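Two hundred tries and a score out of ten

By Hubert Zalewska

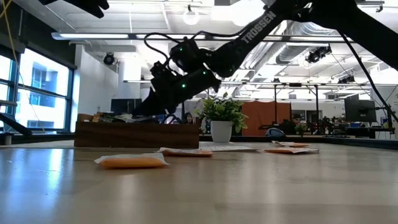
What the grip score leaves out

Every few months somebody sends me a chart that ranks robot grippers. The latest came in June, from the trials at Senden, and it has been passed around as if it settled something. The Plevent fingers got the top mark, the Huamán pair came second, and people I respect have started placing orders on the strength of it. I would ask them to wait.

The test was picking up packets and putting them in a wooden box. Each set of fingers had 200 tries. The winner managed 148, and the report turns that into a score and moves on. It spends one line on the other tries. Did the packet slip out on the way? Did the fingers close on air, or push it along the table? Those are different faults with different cures, and a buyer would want to know which one he is paying for.

Then there is the packet itself. A flat packet on a polished tabletop is a fair thing to test, and a hard one, as anybody who has tried to lift a playing card off a glass table will know. But I have watched the same fingers do well or badly depending on whether a corner happened to be sticking up. Unless the packets are laid out the same way for each gripper, you are partly measuring the person who lays them out. The report does not say how it was done. I wrote and asked, and was told "as naturally as possible".

Light bothers me more. Rooms with big windows are pleasant to work in and awful for comparing anything that relies on a camera. A shiny table throws the daylight straight back up, and at four in the afternoon it is a different table. The Plevent runs were done in the morning and the Huamán runs after lunch. Perhaps it made no difference. I would like to have seen one morning where they swapped.

I am told the Emmont controller evens all this out. It may. It was also updated between the two sets of runs, and on my own bench that update took a job from 67 good picks in a hundred to something I was happy to leave running, with no change of fingers at all. How much of the gap on the chart belongs to the gripper, then? I can't tell, and I don't think the authors can either.

None of this makes the Plevent fingers bad. I have used a pair for 14 weeks and quite like them, though the pads wear at the tips and the spares are dear. If you are about to buy, borrow a set first, use your own packets, and write down each miss and what kind it was. Keep the notes when you have finished. I would gladly read those before another chart.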